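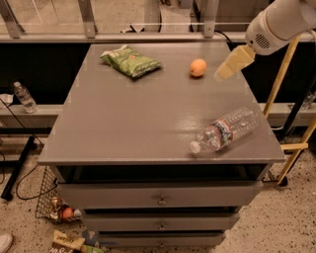
One of the commenters under my bookcase review wanted to know whether a nightstand with three drawers is a nightstand or just a dresser that gave up, and whether I could please review one before she spent money on it. Fine. I have now lived beside the Cormier in gray since December, and I have opinions.

The name first. The Cormier is sold by Gratideo, who call it a "bedside storage companion." I have not required companionship from it. It is gray, it is wooden, it has one open shelf under the top and three drawers under that, and each drawer has a single small round metal knob in the middle. If you like your furniture to look like a child's drawing of furniture, and I do, you will be happy with it.

Assembly took me an evening and a half. The instructions are entirely pictures, in which a bald man with no facial features puts the whole thing together while smiling, somehow. The bag of hardware is marked 46 pieces and I ended up with 2 left over. I have put them in the bottom drawer, where they roll forward and then back again every time I open it, to remind me.

The top is the best part. It's flat, it has a slight gloss, and it wipes clean with a damp cloth. It also holds more than a lamp and a virtuous paperback. On any given night mine gets chips, a piece of fruit to make up for the chips, and a bottle of water, and there's still room to put down a phone. What it does not have is a lip or raised edge of any kind. A bottle on its side will stay put if the floor is level. My floor is not level in the back bedroom, and I have been woken at 3 a.m. by a bottle finding this out.

The gloss does show things. Under the ceiling light you get a reflection, and in that reflection you get every fingerprint. Crumbs too, although I suppose a person could eat in the kitchen.

The open shelf is deep and dark. Gratideo's site shows it with two folded linen napkins in it, for reasons of their own. I've used it for books, a heating pad and a charger I thought I had lost. Things pushed to the back are gone until you kneel down and look for them. A paler gray inside would have helped.

Drawers: the top one runs smoothly. The middle one runs smoothly if you pull dead center. The bottom one sticks in damp weather and has to be talked to. None of them have stops, so a confident yank puts the drawer in your lap. The knobs are small, and mine needed tightening after the first month.

What you don't get is anywhere to throw things away. I keep a black wire mesh basket on the floor to the left, which takes the cans and whatever fruit I've lost interest in, and clearing the top at the end of the day comes down to one short reach. I'd skip wire mesh if you eat anything with crumbs. I tried the Hudside bin first, which was the right height and fell over if you looked at it.

I also looked at the Brerkley, which has only one drawer and costs more, and whose top is too narrow for a bag of chips lying flat. That settled it for me.

Would I buy the Cormier again? Yes, in gray, and I'd rub candle wax on the bottom runners before loading it up. As for dresser or nightstand, it's next to the bed and I eat off it, so I'm going with nightstand.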